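About Skirnodus

We started Skirnodus because we wanted robots to get better at ordinary messes. Not factory parts in neat rows - the stuff that piles up at home, like shopping bags and toys and scraps of paper. A learning system needs to see jobs like that done many times before it can do them well, and gathering those examples is all we do.

Gorazd Nikolovski built our first station in December with parts left over from his old workshop. It had one arm and it wobbled! The stations we run now have two arms each, and we call them Lightfoots after the street we're on.

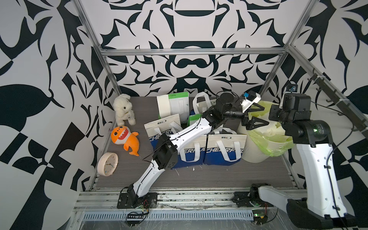 Every example begins with a person. An operator guides both arms through a whole job while the cameras record, and each try is saved with a short written note. Tidying is the job we're working on this season, and our library for it stands at 1,151 tries so far. We keep the clumsy ones too, clearly marked, and they get plenty of use.
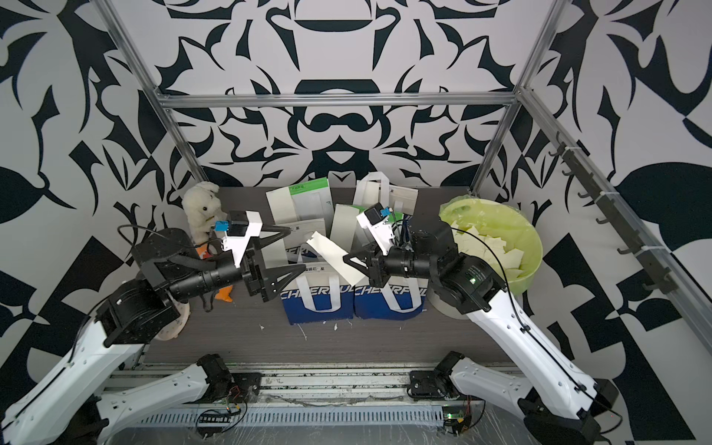

Two-handed work is our favorite thing to record. Lacey Penrose, who trains our operators, spends the first 4 days with each new person on nothing else. Paper is a great teacher here. A long strip stretched between two grippers asks for a lot of patience, and small torn bits on the tabletop ask for even more. New operators always want to rush it (we all did). 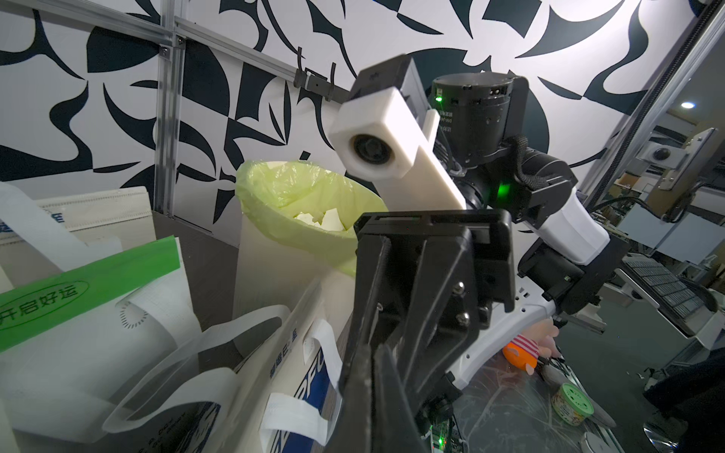 Napaporn Limsakul picks the objects and sets out the table, and she moves things constantly so the system can't just memorize one layout. Soft toys, tote bags with floppy handles, anything that bends or slumps - she loves it all. Almost 70 items are on her shelves now, and she takes suggestions.

Stuart Treloar reviews the recordings, and Dagmar Šindelář looks after the software that stores them. Write to Dagmar if you'd like to try a sample set with your own model.

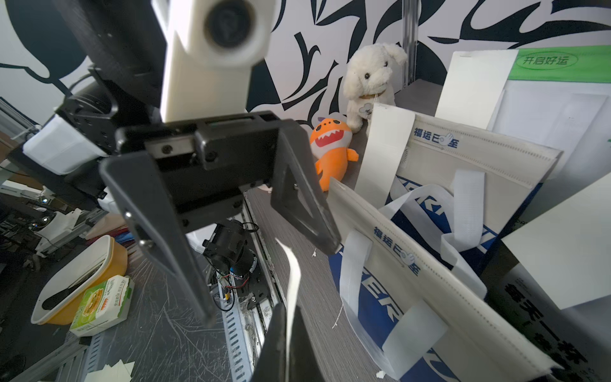 2 min read

We're a team of five, and we like visitors. Come by, take the controls, and try picking up a paper scrap yourself. It's harder than you'd think, and really fun.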